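Flat-built robot arm learns to hang up the washing

Posted 15th October

Orest Pavliuk wants out of laundry. Four years of evenings and a lot of swearing later he has an arm that picks a shirt up by its hanger and takes it to the rail. Slowly. The project is called Skomesetti and it lives in his own flat in Ukaldale, in between the washing machine and the bed.

Parts bill so far is 400 pounds, he says, not counting the first gripper, which he dropped down the stairs in March. Motors second hand, wrist turned on the lathe at the Trerkano shared workshop, where he pays 35 a month for bench space and a locker that doesnt lock.

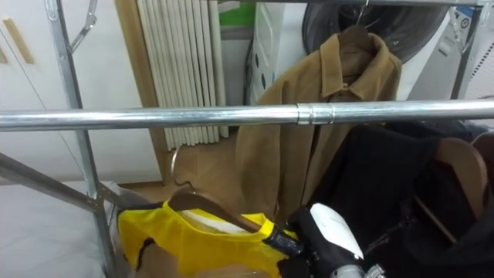
Hangers were the hard bit. Wire ones bend, plastic ones slide about, and the early software (Fjeld, his own, free to download) kept going for the hook and missing. Pavliuk gave up on hooks before the summer. Now the arm takes hold of the hanger up by the collar, as with the yellow shirt, and he has swapped everything on the rail over to wooden ones. Rail itself is plain metal pipe with a coupler in it. Dark clothes are still a pain, he says, a bunch of black things hung close together reads as one big lump and Fjeld can't tell where to go in.

Best run to date: 200 hangers without a stop. Took all day. He read a book.

Trerkano members have been asking for the drawings and he says they can have them once the wrist is redone, the present one runs warm and he isn't happy with the cable routing either. Next on the list is long sleeves, which swing when the arm turns and end up caught on whatever is near. He has tried going slower. He has tried gripping at the shoulder, fabric and hanger together, and likes that better so far, though it does leave the cloth creased.
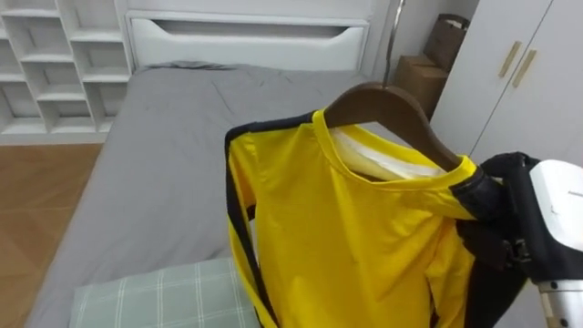 Open evening

Pavliuk will bring the arm to Trerkano for the next members' open evening, doors at the usual time. Bring a shirt on a wooden hanger if you want a go. No silk please. Fjeld will be on the workshop laptop for anyone who wants to poke at teh code, and there's a sign-up sheet by the lathe for the spring build group.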